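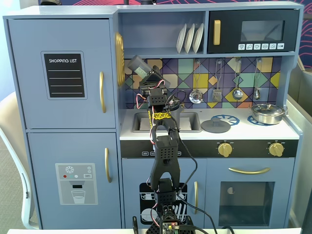

What decides whether a low-cost arm can handle small household objects, the gripper or the controller?

Mostly the gripper, up to the point where the servos start to sag. At the Paltia open lab on November 13, 2024, the same controller was run with different fingers, and swapping the fingers changed the results more than any software setting did.

The lab occupies the second floor of the Skulley building. Visitors were let in by groups and given time at each bench. I spent most of mine at the play kitchen bench, where the arm is a servo-driven build in black perforated brackets with a two-fingered gripper. The test object was a gray cylinder with a pale green label. The task was to pick it up, carry it over the sink and set it down on the counter.

Two sets of fingers were on offer. The stock pair is rigid and flat inside. The second pair, from Plutivex, has a softer pad and a shallow V groove. Each set got 24 attempts from the same start pose. The stock fingers completed 15. The grooved fingers completed 21. Failures with the stock set were nearly all rotation: the cylinder turned between the fingers during the lift and came down tilted. The grooved set failed on approach, when one finger touched the object early and pushed it away.

The controller comparison was less clear. The Plutivex board and the older Hong board ran the same joint trajectories. The Hong board updates at 30 Hz, and at full reach the wrist showed a visible ripple. The Plutivex board was smoother but dropped its serial connection on two occasions, and each time the arm had to be homed again. Staff put this down to the USB cable. I was not able to confirm it.

Servo heat needs attention. After a long series the shoulder joint read 91 percent of its temperature limit, and the bench was stopped for 4 minutes. Accuracy fell before the warning appeared. Anyone repeating the test should log temperature with each attempt and alternate the finger sets.

The toy pot on the right burner was not part of the scored task. I asked for one try at the lid with the grooved fingers and got a clean grip on the second approach.

The camera bench was closed when I got there. Paltia plans another open lab in January, with a parallel-jaw gripper added to the comparison. The scoring sheets are available from the front desk on request.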